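Clestville Annex, Room 16: Electrical and Fire Safety Checklist
February inspection. Previous sheet superseded.

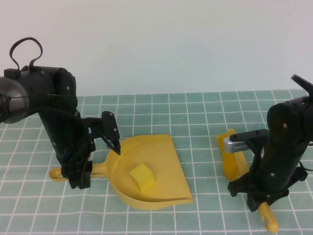 Worktop and rear wall, Room 16.

Ratings: OK = acceptable. C = acceptable with comment. F = fix before next inspection. N/A = not present.

1. Exits and routes

1.1 Door opens fully, no obstruction: OK
1.2 Exit sign lit on test: OK
1.3 Corridor clear to Grusstead Street stairwell: F
Two pallets of copier paper against the east wall. Clear width measured below the required figure. Move to store.
1.4 Door closer: C
Latches, but slowly. Adjust the closing valve a quarter turn and retest.

2. Extinguishers and detection

2.1 Extinguisher tag no. 466, pressure in green zone: OK
2.2 Pin and seal intact: OK
2.3 Mounting bracket: F
Lower screw missing. Same finding on the last sheet.
2.4 Smoke detector, push test: OK
Panel registered the alarm on the correct zone.
2.5 Detector date label legible: C
Label has faded. Date taken from the panel log.

3. Electrical

3.1 Panel cover closed and labeled: C
Circuits 9 and 11 are both marked "lights." Only 9 feeds the lights. Relabel 11.
3.2 GFCI outlets trip and reset: OK
3.3 Power strips: F
One Imai strip, rated 2000 W, plugged into a second strip in the hallway closet. Separated during the visit. Provide a permanent outlet.
3.4 Cord jackets, plugs and strain relief: OK
3.5 Space heaters: N/A

4. Emergency lighting

4.1 Umier battery unit, 90-minute test: F
Lamps out at 71 minutes. Replace battery, asset no. 723, and repeat the full test. A 30-second test is not enough to close this item.
4.2 Lamp heads aimed at exit path: OK

5. Records

5.1 Evacuation map posted: C
Map shows the old assembly point. Current point is the north parking lot.
5.2 Previous findings closed: F
Open: 2.3. All others closed.

Result: conditional pass. Items 1.3 and 3.3 are due within 7 days, remaining F items within 30.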